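Grimley Neighbors Help Board > Streets, Curbs and Sidewalks

Street being chip sealed, trees being "lifted," and I have a party to host. What do I need to know?

Posted September 11, 2026 | 3972 views | 3 replies

wrongsideofnalline

I live on one of the wide old blocks of Nalline Avenue, the kind laid out when people thought everyone would own a boat and want to turn it around. It's a quiet street. We have low houses, big trees, people who mow on a schedule, and pavement that has been patched so often that the patches have patches.

On Tuesday a door hanger showed up from an outfit called Drullow Paving. It says the street will be "prepared and chip sealed," that the trees will be "lifted to standard clearance" before the work starts, and that all vehicles have to be off the street during working hours. It gives a two-week window and no days. At the bottom there's a phone number that plays a recording of somebody reading the door hanger.

I've lived here nine years and my whole experience of public works is that a truck comes, sits with its flashers on, and goes away. So I went through the city website to find out what I could before asking you all.

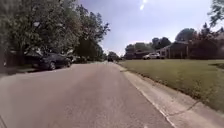
Who owns the trees along the street? The city owns any tree whose trunk is in the right of way, and on our block the right of way runs ten feet back from the curb. Anything farther in belongs to whoever owns the house.

That's as far as the website got me. The page on chip seal is a dead link, and the page on tree trimming is a picture of a ribbon cutting.

What I'd like to know:

How much are they going to cut? My neighbor two doors down is convinced we'll be left with a row of coat racks. The shade is the main reason I bought here, since the house certainly wasn't.

What is chip seal like to live on? I've heard it's basically glue and gravel, and that you then get to be the steamroller.

And will my curb survive? The gutter seam in front of my place already collects every leaf in the county.
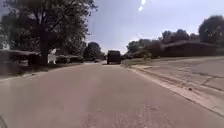

I'm also supposed to host my aunt's birthday at some point in that same window, with most of the guests over 70 and none of them fond of walking. The cake is already ordered from Lục and they want a date from me. So does my aunt. If there's a way to get an actual day out of Drullow, I'm listening.

Thanks in advance. I have read the sticky post about parking disputes and this isn't one, yet.

gutter_and_pan
Member, 45 helpful replies

I did street maintenance for a different city for a long time, so take this as general and check it against what Grimley does.

Trees first. The usual standard is 14 feet of clearance over the road and less than that over the sidewalk. "Lifting" means taking off the lower branches that hang into that space. It doesn't mean topping. On big old trees most of the low stuff that goes is small, and by the second summer you stop noticing. What you want to watch for is a large limb marked with paint. If you see one, call the city forester's office and ask for the reason. You want the forester and you don't want the contractor, who has a list and a saw and no opinions. They'll generally send someone out to look before cutting if a resident asks politely and early.

If the trunk is on your side of the line, they can still trim what hangs over the street. They can't go up into the rest of the tree. You're allowed to have your own arborist do the street side beforehand. It costs real money, but you get to pick who holds the saw.

Chip seal second. They patch and fill cracks, spray hot asphalt emulsion, spread small crushed rock over it, and roll it. Then cars finish pressing it down. There'll be loose rock for a while and it collects along the edges and anywhere cars turn. A sweeper comes back for the extra, normally within a week or so, sometimes twice. Until then:

Drive slowly. They'll post a low number. It's there to save windshields and it also keeps the rock where it belongs. If your street is posted at 25 the rest of the year, pretend you've never heard of it.

Don't crank the wheel while you're stopped. That's what tears up new seal, and it's always right at the end of somebody's driveway.

Shoes off at the door. Rock in the kitchen is annoying. Emulsion on carpet is permanent.

Turn off any sprinkler that reaches the street the night before. Wet pavement can get your block skipped, and skipped blocks go to the end of the list.

Shade matters too. The parts of the road under the trees stay cool and cure slower than the parts in the sun, so don't judge the whole street by the strip outside the sunniest house. Give the shady end an extra day before you park on it.

Your curb should be fine. They don't seal the concrete. Some rock will end up in the gutter and you can sweep it out yourself if the sweeper misses it. Clear the leaves out before they come, though. The crew will blow off the road, and the leaves will go wherever the blower is pointing.

On the schedule: the contractor really may not know. The work moves with the weather and with whatever went wrong on the street before yours. Look for the no-parking signs on stakes or barricades. Those have to go up ahead of time with a day written on them, and they mean it. The door hanger is a rumor. The sign is the news.

drullow_did_my_street

They did ours in May. You will find gravel in places you didn't know your house had. My dog brought in enough to do a path.

It looked terrible for ten days and then it looked like a road. Kids with scooters hate it. People who used to treat the block like an on-ramp hate it too, so I'd call that even.

Move the party.

wrongsideofnalline
(original poster)

Thank you both. I called the forester's office this morning and got a human on the second ring, which threw me so badly I forgot what I was calling about. She was very patient. Nothing on our block is marked for anything bigger than ordinary clearance work, and the tree I was most worried about has its trunk well inside somebody's front yard, so it's getting its street side tidied and nothing else. I passed this on to the coat rack neighbor, who said we'd see.

She also told me that the trimming crew and the paving crew are two separate contracts with two separate sets of signs. I can expect to move the car for one, move it back, and then move it again for the other. In between, people will park wherever they please, as is our custom. 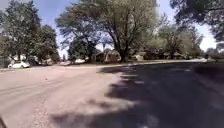 As for parking, I walked the block after lunch and worked out who has driveway room and who doesn't. The church on the corner will let us use its lot on weekdays as long as we're gone by choir practice. I'm putting a note in mailboxes – sorry, on doors, I know about the mailbox rule, please don't write in – with the lot details and the bit about sprinklers. At least four houses have sprinkler heads that water the street more faithfully than the lawn.

One more thing for gutter_and_pan, if you're still around. You said to wait an extra day on the shady end. Does that go for trash carts too? Ours go out at the curb, and I can see them sinking in and becoming a feature.

gutter_and_pan
Member, 45 helpful replies

Carts are fine the next day if you set them on the concrete and keep the wheels off the fresh seal. Check with your hauler, though. A lot of them skip the street on sealing day and come back for it later in the week, and some want the carts on a cross street. A full cart on new seal in hot weather will leave dents.

For the guests, once it's been swept they can walk on it like any other road. Before that, loose chips under older feet are a bad idea, and I'd have people dropped at the driveway. If you're stuck with the date, sweep a path from the curb to wherever the cars are stopping. A stiff push broom does it in five minutes. Don't use the hose.

wrongsideofnalline
(original poster)

Push broom acquired. The party has moved to my cousin's, who lives on a street with a perfectly good surface and no shade whatsoever, and has mentioned both. Lục was very nice about changing the delivery address. I'm leaving this thread open until the sweeper comes, in case anyone else on Nalline gets the door hanger and wants to know what "prepared" means.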